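Procès-verbal de carence

L'étude Skerkus fut saisie au mois de mars du dossier 3174, relatif à la succession de la dernière occupante de la maison Jendari. La défunte ne laissait ni conjoint ni descendant connu. Le mandat portait sur l'inventaire des biens mobiliers, la recherche d'éventuels héritiers et la remise des clefs à l'administration des domaines, dans l'hypothèse où ladite recherche demeurerait infructueuse.

Le clerc désigné se rendit sur place muni du registre réglementaire, d'une lampe et de deux exemplaires du formulaire. Il exerçait depuis assez longtemps pour savoir que les maisons vides se ressemblent, et il avait rédigé dans le train, par commodité, les premières lignes de son rapport. Il y était écrit que les lieux avaient été trouvés en état d'abandon ordinaire.

Il dut rayer cette phrase dès le vestibule. L'horloge était à l'heure. Le courrier, trié par ordre de réception, reposait sur la console, et chaque enveloppe portait au crayon la mention « vu ». Or l'acte de décès remontait à l'automne précédent, et les dernières lettres étaient arrivées la semaine même de la visite.

Le clerc nota le fait sans l'interpréter, conformément à l'usage. Il passa ensuite au bureau, où il dénombra trois encriers, un sous-main, une mappemonde dont l'axe était faussé et une suite complète des bulletins de la société savante de Matel. Dans le tiroir central se trouvait un cahier à couverture grise, intitulé « Inventaire ». La défunte y avait consigné, pièce par pièce, tout ce que contenait la maison. L'écriture était droite, les rubriques conformes, et les valeurs estimées avec une prudence que l'étude n'aurait pas désavouée.

Le procédé n'était pas interdit. Il arrivait que des particuliers soigneux préparassent ainsi le travail de leurs successeurs, et le clerc résolut de procéder par simple vérification. Il lisait une ligne, cherchait l'objet, cochait. La matinée avança de la sorte, fort régulièrement, jusqu'à la rubrique du bureau, qu'il avait réservée pour la fin. Elle mentionnait les encriers, le sous-main, la mappemonde, les bulletins, puis, à la ligne suivante : « un clerc, de l'étude Skerkus, debout, manteau brun ».

Il était debout. Son manteau était brun.

Il relut l'entrée à plusieurs reprises. L'encre avait la même teinte que sur les pages voisines. La colonne des valeurs, en regard, avait été laissée en blanc, et la colonne des observations portait ces mots : « à restituer à qui de droit ».

Le règlement intérieur de l'étude prévoit qu'en cas de difficulté imprévue le mandataire suspend les opérations et en réfère à sa hiérarchie. Le clerc téléphona donc. On lui demanda si l'objet litigieux se trouvait bien dans les lieux au moment de l'inventaire. Il répondit que oui. On lui demanda s'il pouvait établir qu'il appartenait à un tiers. Il réfléchit un instant – il vivait seul, dans un logement loué, et n'avait reçu aucune visite depuis l'hiver – puis répondit qu'il ne disposait pas des pièces nécessaires. La voix, à l'autre bout, l'invita à maintenir l'inscription jusqu'à plus ample informé.

Il cocha la ligne.

Restaient à examiner les pièces de l'étage et le salon, que le cahier traitait en dernier. À l'étage, rien ne manquait. Les draps étaient pliés, les fenêtres closes, et une chambre que le cadastre ne mentionnait pas figurait au cahier sous l'intitulé « chambre du clerc ». Il s'abstint d'y entrer et constata seulement, depuis le seuil, que le lit était fait.
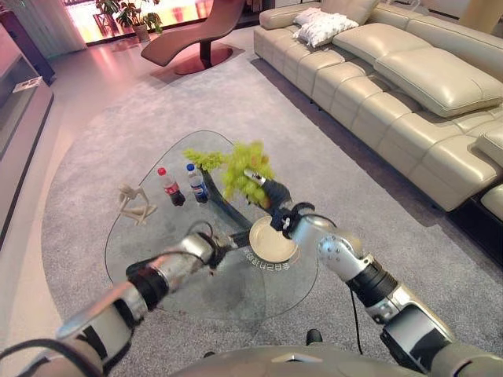
L'article relatif aux denrées est l'un des plus anciens du formulaire. Il dispose que les vivres périssables sont exclus de l'actif et détruits sans délai, tandis que les imitations, quelle qu'en soit la matière, suivent le sort du mobilier. Le clerc avait toujours tenu cette distinction pour superflue. Il en éprouva l'utilité au salon, devant la table basse en verre transparent, au contour irrégulier, dont le cahier annonçait qu'elle supportait une assiette ronde, de couleur beige, et une grappe de raisin vert. La grappe était artificielle. Le cahier ne le précisait pas, et c'était là, en toute rigueur, la première omission qu'il relevait depuis le matin. Il s'assit pour la rectifier, écrivit « factice » dans la marge et fut surpris de reconnaître, dans ce mot, l'écriture droite des pages précédentes.

Il compara. Il prit pour référence les lignes qu'il avait tracées dans le train, puis celles du vestibule, enfin la correction du salon. Les premières penchaient légèrement vers la droite, comme il avait toujours écrit. Les dernières ne penchaient plus. Aucun formulaire ne prévoyait la constatation d'un tel changement, et il ne la porta nulle part.

En fin de journée, il rédigea le procès-verbal en deux exemplaires. Il y déclarait que l'inventaire dressé par la défunte était sincère et complet, sous réserve d'une correction ; que nul héritier ne s'était présenté ; qu'un bien demeurait en instance de restitution. Il apposa sa signature, le tampon de l'étude, et glissa un exemplaire dans une enveloppe qu'il déposa sur la console, à la suite des autres.

L'administration des domaines accusa réception le 7 juillet. Elle rappelait que le bien en instance devait être conservé sur place, à l'abri de l'humidité, pendant un délai de trois ans, au terme duquel il serait réputé sans maître. Elle priait le gardien des lieux de bien vouloir lui confirmer qu'il avait pris connaissance de ces dispositions.

La réponse parvint par retour du courrier. Elle tenait en un mot, tracé au crayon, d'une écriture droite : « vu ».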